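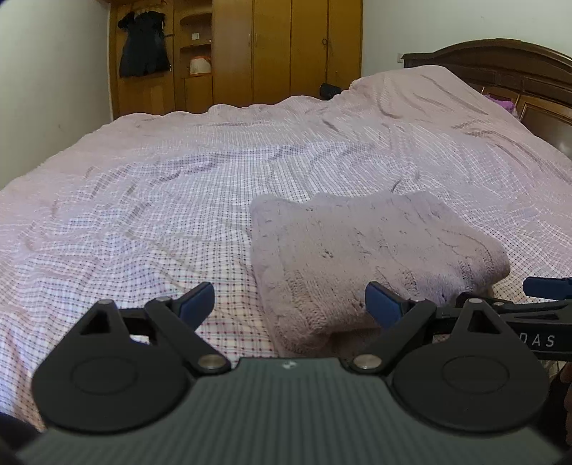 Back bedroom, towel on the bed, wardrobe behind.

Right. Quick one as the kettle's on and I've got to be out by six.

The towels. I said last month I'd sort the spare room before September and I have, mostly, well the bed bit. The wardrobe is another story. It came from the Verbeke sale in Bovcombe, cost me 100 quid, and the people before had it in a hallway for years. Doors are good. The curvy open shelves on the left I go back and forth on. Nice to look at, useless for anything square, and a bath towel folded the normal way is pretty much square.

So I've been refolding. Used to do halves, halves again, then over once more, and they'd slump after a couple of days. Now it's long edges to the middle first, then thirds, so the raw edges are tucked inside and you get one fat rounded fold at the front. Takes longer. Looks a lot better, and you can pull one from a pile without the rest coming with it – the whole reason I started this.

Things I've learnt, in no order:

Fluffy ones want folding on a bed. Tried the ironing board, they slide off. Tried the kitchen table, crumbs.

Don't press them flat. A pat is fine. Squash them and they go hard along the fold, mine did anyway.

Fabric softener, no. Stopped using it in spring and they dry you properly again. White vinegar in the drawer now and then insted. 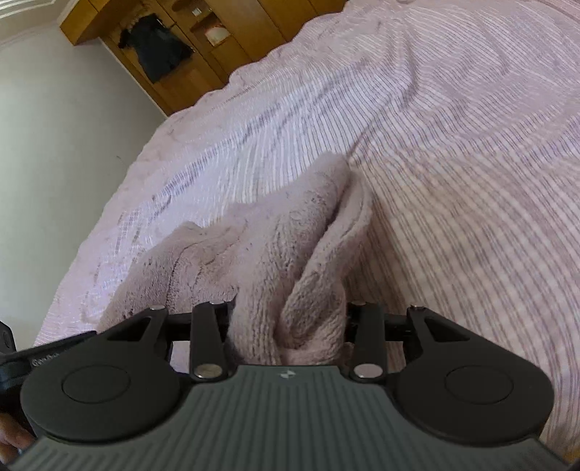 Veerle Goossens wrote in after the last towel post to say I was making life hard for myself, that she rolls all hers and stands them in a basket by the bath, and that folding is for sheets. She's also gone off the fluffy sort altogether, says they take an age on the line and she'd sooner have the thin waffle kind.

Fair enough on the drying. Mine do take ages. But rolled ones come undone in my house within the hour, and I like a pile. Might try the basket for hand towels only, will report back.

Still to do: hooks behind the door, find the other pillowcases, decide about the headboard (dark, carved, heavy, I love it, it goes with nothing). And the duvet cover could do with an iron but its not getting one.

Kettle's boiled. More when I've done teh wardrobe.

Last updated: September

Contact Godelieve Brouwer | © Godelieve Brouwer | Back to top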